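Help with: trained on 2000 grasps, tested on new objects, and my success rate fell apart. Is the method bad or is my test bad?

Posted in Robotics and Automation > Bin picking

GrimentGrad
Okay so I'm trying to reproduce a result for my master's project and I'm stuck on something that feels more like statistics than robotics. The method is the pretty standard one: depth camera looks into a bin, a network scores a bunch of candidate grasps, arm tries the best one, you log success or failure, and then retrain on the log. I collected 2000 grasp attempts on a set of household junk and toys. On the objects it trained on, it looks great. I swap in objects it has never seen and it goes from great to embarrassing.

My test was 200 attempts on the new objects. My advisor looked at my plot and said "this doesn't tell me anything" and then had to run to a meeting, so here I am. Things I already tried: more augmentation on the depth images, a smaller network, lowering the approach speed. None of them moved the number much, or at least I can't tell if they did.

Is 200 too few? Or is the method just overfitting and I should switch to something else? I have the arm booked through the end of June, so I can collect more, but not forever.

Nikau Quinlan
Your advisor is being short with you but is probably right! I went through this same thing at Rutherford (the lab, not the person, people always ask) and the network was the last thing I should have been fiddling with.

First question back at you: when you ran those 200 attempts, did you refill the bin? Because if you dump in a pile, pick until it's empty, and dump in the same pile again, those attempts aren't independent. The first few picks out of a fresh pile are easy, there's something sitting on top with nothing around it. Then you get down to the flat stuff in the corners, and the robot fails on the same spoon over and over, and every one of those goes in your log as a separate failure. One miserable spoon can eat a big chunk of your test set. Ask me how I know.

So what I'd do is score by pile. Dump, pick until it's empty or until it fails several times in a row on the same thing, write down how that pile went, and treat the pile as your unit. When you bootstrap your error bars, resample whole piles and leave the attempts inside them alone. Your bars will get a lot wider. That's fine, that's how wide they were all along.

Second thing, split your failures by object before you blame overfitting. I kept a dumb spreadsheet with one row per object, and the picture changed completely. Animals and chunky toys transferred fine to new animals and chunky toys. What killed us was thin things lying flat on the floor of the bin, and anything clear. Depth cameras often do badly on clear plastic, so your grasp scorer may never be getting a fair look at it. If that's where your drop is, a different network fed the same depth image isn't going to save you.

And mix your object sets on purpose. I see a lot of student projects where the training set is all toys and the test set is all kitchen stuff, and then "new objects" really means "new category," and that's a much harder question than the one in the paper. Either one is a fair thing to measure — just say which one you did.

For what it's worth, my final run was 1269 attempts and I ended up reporting it per pile. The headline number went down and my committee liked it better. Here's the sort of mix I mean, with long skinny things, toys and see-through stuff all in together:
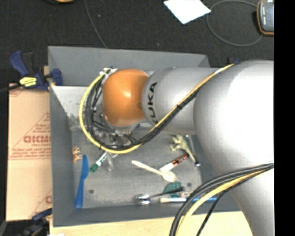
Mixed bin under the KUKA: toy animals, markers, wooden fork, spoon, and a crumpled bit of clear plastic that hardly shows up against the gray.

Look at how much of that is long and narrow. A top-down grasp on a marker is a different problem depending on whether it's out in the open or right up against another one, and if you only log "marker, failed" you lose that. I'd add one column for "touching something" and one for "near a wall." Takes a couple of seconds per attempt and you'll be so glad you have it later.

vavata_fan
just get more data. we had 537 and it was bad and then we got more and it was fine

Ánh Tăng
Mostly agree with Nikau, with one disagreement and one addition.

The disagreement: I wouldn't stop a pile after repeated failures on the same object unless you fix that rule before you start and write it down. If you decide as you go, you will be kinder to the version you like. I did this without meaning to on the Dustis project, and when a labmate reran my baseline with a fixed cutoff, half of my improvement went away. Not a fun afternoon.

The addition is about your "none of them moved the number much." You changed three things and, if I'm reading you right, ran them at different times on different piles. Interleave them. Load two versions of the network, and for each pile let a coin flip decide which one picks. Lighting drifts, the gripper pads wear, your camera calibration creeps a little, and all of that hits both versions equally if they take turns. If you run A all morning and B after lunch, you can't separate the network from the day. You also don't need nearly as many piles to see a difference this way, which matters with your booking running out.

Before all that, though, check the calibration. Put one marker on the bin floor by itself, in the middle and then near each corner, and see if the misses all lean the same direction. If they do, fix that and rerun your baseline before you touch anything else.

GrimentGrad
Oh no. I did refill with the same pile. And yes, training was nearly all toys and test was nearly all utensils and pens, I hadn't even thought of that as a category thing. Going to redo the split, do the coin flip thing, and check calibration first. Thank you both, I'll post the per-pile numbers when I have them.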